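Fruit bowl, again

Quick one before the bus. Ten past seven, toast in hand, apologies in advance for the typing.

So I've given up on the fruit bowl. The big blue one from Torkville market, the heavy one, it's gone up on top of the cupboard with the fondue set. Lovely thing. Terrible at its job. Everything in the bottom goes soft, you don't see it, and then one morning there's a smell and a satsuma with fur on it. Happened twice in November. The second time it had leaked under the bananas and I had to scrub the worktop with bicarb.

The new plan is a colander. Just a colander, left out all day with the fruit in it. I rinse things when I get in from the shop, shake it hard over the sink, done, no decanting. Air gets round the sides. I stand it on a little rack so drips have somewhere to go, with a folded tea towel under that. And it's small! So I can't pile a whole week in there, which was the problem with the blue one if I'm being fair to it.

Went through my receipts while waiting for a phone call (still waiting, thanks Yeoman, boiler still making the noise). 324 pounds on fruit and veg over the stretch I kept them for. I know what got eaten out of that and what went in the compost caddy and I am not going to write it down on the internet. A lot of it was salad. Bagged salad is my downfall, I buy it when I'm feeling virtuous and then I have soup.

What goes in the colander, as of now:

Strawberries, but only what I'll eat that day and the next. The rest stay in the fridge unwashed. Wash them all at once and they sulk.

Mini peppers. Didn't use to count these as a leaving-out thing. But if they're sat there next to the fruit I eat them like fruit, standing up, waiting for the kettle. In the fridge drawer they go wrinkly and end up in a stir fry I didn't want.

Kiwis. They need the time out anyway, they come home like golf balls. Press near the top with your thumb, if it gives a bit then have it today.

What doesn't: bananas (hook, other side of the room, they turn everything else), grapes because I can't be trusted, and tomatoes, which have thier own windowsill and are doing fine.

The rack. I tried three things. First an upside down cake tin, slid about. Then the wire cooling rack from the good set, too big, took up half the worktop and I kept needing it for actual cakes. Then a small raised shelf thing from Rilska, the homeware place by the station, meant for inside a cupboard so you can stack your plates. Legs just tall enough to get a cloth under. Mine's 40 cm wide, leaves room beside it for the salt. It's fine. It wobbles if you lean on it so don't lean on it.

Somebody in the comments last time asked if fruit flies are a problem with it all out in the open. Bit, in summer. Less than with the bowl, I'd say, because nothing gets to the liquid stage. I do a saucer of cider vinegar with a drop of washing up liquid and change it when it looks grim. Also WIPE the rack. I forgot for a fortnight and it had gone sticky underneath, grubby little feet marks on the towel, horrid.

Other thing I've learned, colour matters. Sounds daft. When it was all green apples and pears in there I walked straight past. Put something red on top and I go over. So now I load it boring things first, bright things last, same way Grudira do their front crates, the greengrocer on the corner, they always have the reds facing the door. Crafty. Works on me every single time, I went in for an onion and came out with two punnets and a melon. Melon's still here. It's too big for the colander, obvioulsy, it's living on a chair.

Right, bus. Total spend on the whole new arrangement was the rack, as I had the colander already. Will do soup next time, the leek one, I've had requests. 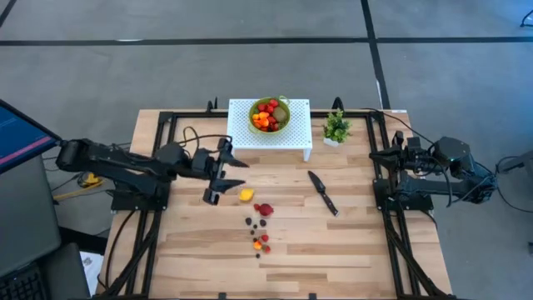 Last bit, on getting the colander to look like something you'd want to pick from. I keep changing my mind. Tall things at the back, or just tip it all in? At the moment I like a loose heap with the strawberries showing. Red against a lime-green colander is hard to beat, and a couple of orange peppers down one side stops it looking too Christmassy, and then the kiwi can tuck in at the other side where it won't squash anybody. A white stand underneath helps, the kind with the tiny holes in the top, everything looks cleaner on white. And a little pot plant next to it, why not, white pot, keeps the green going once the fruit's been eaten down. Mine would be basil. It'd be dead by the weekend but still. Ok going, that's the 219 coming round the corner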